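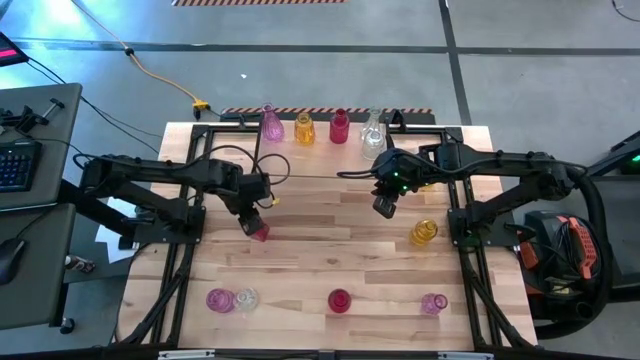

Odera Glass Sorting, left gripper fault subset

Summary

Teleoperated and replayed episodes from the two-arm table at Lillard, recorded while the left gripper had an intermittent fault. The task is moving small glass vases between the far row and the near side of the table. The subset is kept apart from the main Odera release and should not be merged into it without reading the section on labels.

Maintainer: Brian Gachanja
Release: 2
Episodes: 385
Episodes with at least one fault event: 222
Fault events labeled: 1,864

What went wrong

In February the left gripper began to report a closed position while its fingers were still moving. The controller took the report as a completed grasp and started the lift early. On thick-bodied vases this mostly did no harm. On narrow necks the vase slid in the fingers during the lift, and in the worst cases it was dropped from a few inches up.

The cause was a cable. The encoder line for the left gripper runs with the other wrist cables in a loop above the arm, and the loop was too short for the full wrist rotation. With the wrist turned far enough, the connector was pulled partly out of its seat and the signal froze at its last value. When the wrist turned back, contact usually returned. This is why the fault did not show up in the morning self-test, where the wrist stays near its home angle.

The right arm uses a separate harness and was not affected.

Safety

Two vases broke. After the second, the table was stopped until the cable had been replaced. Nobody was hurt. A fragment was later found under the edge of the rail, so the cleaning procedure now includes the gap between the rail and the wood.

The emergency stop worked both times, but it holds the arms in place and does not open the grippers. Anyone rerunning these episodes on hardware should keep hands off a held vase until the gripper has been released from the console.

Files

episodes/ one folder per episode, with joint states, gripper states and video
labels/faults.csv one row per fault event, with start and end time
labels/objects.csv vase color and starting position for each episode
notes/ operator notes, free text, not cleaned up

Labels

Fault events were first marked by a script that compares motor current with the reported finger position. Every marked event was then checked by hand against the video. The script misses freezes shorter than its window, so an episode without a label is not proof of a clean signal.

The column grasp_ok comes straight from the controller and is wrong during fault events. Use grasp_checked instead.

Clear glass is the weakest part of the object labels. The Hanine detector often lost the clear vases against the wood, and their starting positions were filled in by hand. Positions for the amber, red and pink ones come from the detector.

Intended use

Fault detection, slip detection, and testing policies against a stuck gripper reading. Not suitable for training a grasping policy without filtering.

Known problems

Gripper and video clocks drift apart in long episodes. Use the sync column.
Some operator notes say "left" for the operator's left when standing across the table. These have not been corrected.
The Cokus loader before release 2 reads the fault end time as a duration.

Changes in release 2

Added grasp_checked. Fixed swapped color labels for red and pink in part of objects.csv. Removed episodes recorded after the cable was replaced.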